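Student project report, second draft
Ignacio Toledo, with comments from Covadonga Goicoechea

# Does a pillow change how well students sleep?

## Where the question came from

Our residence hall has a shelf of sleep advice by the mail room, and most of it is about pillows. A leaflet for the Pillstead pillow promises "deeper rest from the first night." One for the Drerno says much the same thing with more arrows. I wanted to know if there was anything behind this, and I will say up front that I doubted it. Covadonga thinks I should have hidden that better. I think it is fairer to the reader to leave it in.

The Pillstead leaflet rests its claim on a survey of 3047 customers. It does not say what they were asked, or when, or whether people who sent the pillow back were asked too. People who have just paid for a pillow want it to be a good one. I wrote to the address on the leaflet in June and have not had an answer.

## What we did

We asked 10 students in the hall to take part. Each slept on their own pillow for 5 nights and then on a new one for another 5. Half got the Pillstead and half got the Drerno. Every morning they filled in a short sheet: when they went to bed, when they woke up, how many times they remembered waking, and a score for how rested they felt.

We asked them to fill in the sheet before looking at a phone. I know at least one person did not, as two of her sheets were filled in at lunch. We kept them in, with a note.

## Other things that affect sleep

Before going to the numbers I want to list what we could not control, as I think it matters more than the pillows do. The rooms on the street side are louder. The heating comes on at 5 a.m. whether anyone wants it or not. Some students drink coffee after dinner. One had an exam in the middle of her second stretch, and her scores drop that week exactly as you would guess.

There is also what people keep on their beds. In a small room the bed is also the desk, the couch and the closet, and things have to be cleared off it at night. Several students told us they go to bed later than they mean to for this reason alone.
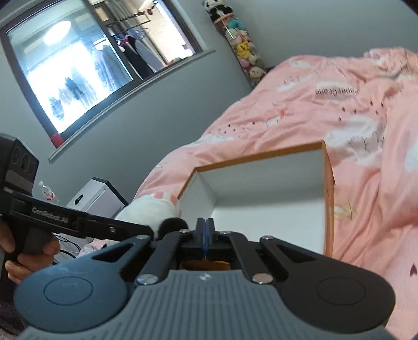
Page 5

Covadonga wanted a whole section on this, and she may be right that it deserves one. The trouble is that we did not ask about it on the sheet. All we have is what people said in passing, and I did not want to do to bedside clutter what the leaflets do to foam.

## Results

Average rest scores were slightly higher with the new pillows. That sounds like a win for Pillstead and Drerno until you look at it night by night. Most of the gain comes from the first 2 nights. By the last night the scores were back where they had started.

I read this as people being pleased to have something new. Covadonga reads it as possible early comfort that fades as the filling settles. Our data cannot tell these apart. A fair test would need a group given a "new" pillow that was really the same as their old one in a fresh cover, and we did not think of that until too late.

Waking during the night did not change in any way I would trust. Nor did bedtimes. The students with the Drerno complained more about the smell, and one went back to her old pillow for a night and told us afterward.

## Problems with our own work

The group was small and they are all our neighbors. They knew what we were testing. Everyone used their old pillow first, so we can't separate the pillow from the week. I also collected the sheets myself, and people may have given the answers they thought I wanted - though given my opinion of pillows, that should have pushed the scores down.

Professor Alcaraz asked why we did not use a sleep tracker. We borrowed one, an Ita wristband, and tried it for a night each. It told me I was asleep while I was reading. We left it out.

## What I would say to another student

If your pillow hurts your neck, get a different one. We found no reason to pay extra for either of these two, and I would want to see Pillstead's questions before I believed its answers. Covadonga has kept hers.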